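Why Do Robots Need Rules?
By the Willside Kids' Science Desk
March 1, 2021
3 min read

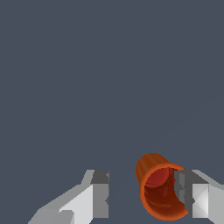
I used to think robots could do whatever they wanted. Nope! A robot only does what people set it up to do, so people have to agree on some rules first. I spent part of February reading the rule book for a robot hand project called Imska (it's 68 pages long, and I only fell asleep once), and I want to tell you my favorite parts.

Rule one is to practice on a computer. Before a real robot hand goes anywhere near a real cup, a pretend hand tries it in a pretend world, kind of like a video game. If the pretend cup goes flying, there's no mess to mop up! At Imska they want 273 practice tries before anybody plugs in the real thing.

Rule two is about squeezing. Try picking up a paper cup with your own finger and thumb. Squeeze too hard and it crumples. Too soft and, whoops, it slides right out. A robot can't guess the way you do, so people have to give it a limit, a number that says "this hard and no harder."

Then there's the stop button, which has to be big and red and easy to reach. You might think that's only for emergencies, but the book says to test it every 60 minutes, even when everything is going fine. I like that one a lot.

People have to follow rules too. When a real robot arm is moving, you stay at least five feet back, and you never, ever reach in to help it. I know, it's so hard to watch a robot fumble with something you could grab in a second! Keep your hands to yourself anyway and let it fumble.

My last favorite is to write down the misses. If the hand bumps the cup or closes on nothing but air, that goes in the notebook right along with the good grabs. The people at Imska read the misses first.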